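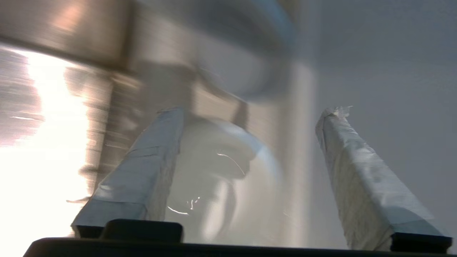
Vista da câmara do pulso, com os dois dedos envolvidos em fita branca.

Relatório de progresso – Projeto Ridum
Período: até ao final de novembro
Para: Shakuntala Bisht, Fundo Wastholm
De: Kwame Kyei, oficina partilhada Cabrera

1. Situação geral

O braço está montado na bancada da oficina e trabalha com a segunda versão da garra. O objetivo da fase mantém-se: pegar em loiça do dia a dia, levantá-la e pousá-la noutro ponto sem a deixar cair. Estamos cerca de 10 dias atrasados em relação ao plano, por causa da entrega dos servomotores.

2. Garra

Os dedos impressos da primeira versão escorregavam na loiça vidrada. Experimentámos lixar a face interior e depois colar borracha fina, que se soltava nos cantos. Passámos a envolver os dedos em fita branca. A fita agarra melhor e troca-se em poucos minutos, mas enruga e desfia na ponta – é o ponto fraco atual. Na próxima versão queremos uma capa de silicone moldada, com encaixe na base preta, que fica como está.

A abertura máxima é de 76 mm. Chega para pegar em taças pelo bordo e em canecas pequenas pelo corpo. Os pratos rasos continuam fora do alcance desta geometria.

3. Câmara

A câmara do pulso foi fixada com um suporte novo e vê os dois dedos durante todo o movimento. Há dois problemas em aberto. As imagens saem arrastadas quando o braço se desloca depressa, e os reflexos em metal polido saturam uma parte da imagem. Reduzimos o tempo de exposição, o que ajudou no primeiro caso e pouco no segundo. Vamos testar um filtro polarizador que a Hurkatska nos emprestou.

4. Ensaios

Fizemos 70 tentativas com taças, das quais 63 terminaram com a peça pousada no sítio previsto. Nas restantes, a falha mais frequente foi o contacto de um só dedo com o bordo, que faz rodar a taça antes de a garra fechar. Não se partiu nenhuma peça. Os registos estão na pasta partilhada, com a velocidade usada em cada tentativa.

5. Despesas

Os servomotores e o suporte da câmara ficaram dentro do previsto. A fita e o filamento foram pagos pela oficina e não entram neste relatório. Pedimos autorização para passar a verba não usada em cabos para o silicone e os moldes.

6. Próximos passos

Moldar as capas até meados de dezembro. Repetir os ensaios com as mesmas taças e, se correr bem, começar com canecas. Rever a rotina de aproximação – hoje a garra fecha sempre à mesma velocidade, e convém abrandar nos últimos milímetros.

Enviamos a lista de material revista assim que tivermos resposta sobre a verba.

Kwame Kyei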